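Growing for the shop counter at Junness

Junness has sold cannabis in Stadon for almost seven years. The head grower has been there for all but the first two, and she agreed to talk about how the plants are raised as long as we left her name out. Her parents still think she works with tomatoes.

"I did work with tomatoes," she said. "The greenhouse part is the same. You watch the humidity and you keep the mold out."

The current crop went in last February. Of the 10 strains on the menu, she grows two herself and the rest come from outside growers. Her own favorite is Trurkutetti, a slow plant that takes up room and doesn't yield much. The owners have asked her more than once to drop it.

"People come in for it," she said. "They buy that and then they buy papers and a grinder, so it pays for the bench it sits on." 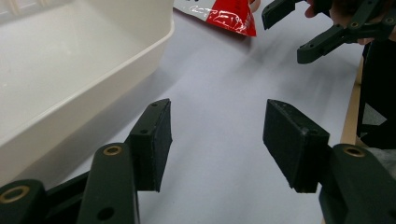 Stadon Weekly – Food, Drink and Leisure Desk

Drying is where she sees most small growers go wrong. They rush it, she said, and the smoke ends up harsh. She hangs whole branches in a dark room and checks the stems by bending them.

"If it folds, leave it alone. If it snaps, you can trim. I don't own a fancy meter."

Asked about edibles, she was less keen. Junness stocks a line of chocolate from Obradović, and she thinks the labels could be plainer. New customers eat one square, feel nothing and eat another.

"I tell them to wait – the whole evening if they have to."

She plans to try an outdoor row next season, behind the shop's south wall, if the town signs off on the fence.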